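4.2 Open-day observations

The laboratory evaluation in Section 4.1 was conducted by people who wanted the system to succeed. The open day at Bromwood, held on 2025-05-04, was attended by people who wanted to know where the restrooms were. We report it separately. The bagging task was the same one used at Draltiscombe: two arms pack groceries into a shopping bag hung on a wall, under a policy trained on 319 demonstrations.
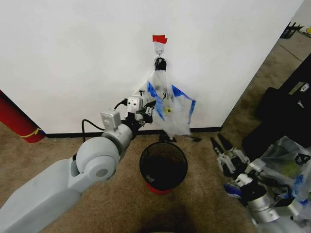 Figure 7. Bimanual bagging station, left gripper at the hanging bag.

Visitors were asked to fill out a short card after watching at least one attempt. We received 101 cards, of which 100 were legible. The most common comment concerned speed, usually by comparison with a named relative. The second concerned the bag. Several visitors felt that a bag on an adhesive hook, with a wastebasket directly under it, showed a certain lack of confidence on the part of the authors. Thin plastic is hard for the policy for a duller reason: it folds against the fingers, and the wrist view then contains very little except bag. Rao et al. (our own earlier report, written with Trondgate) described this as an open problem, and we are pleased to confirm that it remains one.

Senthil Rao narrated the morning session and Wai-kit Tang the afternoon. Their styles differed. Rao explained each phase before it began, which made every hesitation of the arms look like a disagreement with him. Tang waited until a phase was over and then described it as intended. 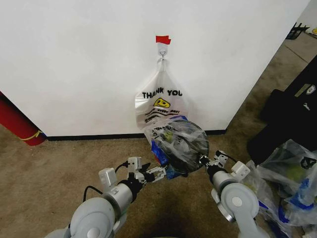

Ratings were higher in the afternoon, although the policy had not been changed at lunch. We therefore treat the cards as a measurement of narration and exclude them from the comparison with the Bahrami baseline in Section 5. A second open day is planned for August, with both narrators reading from one script.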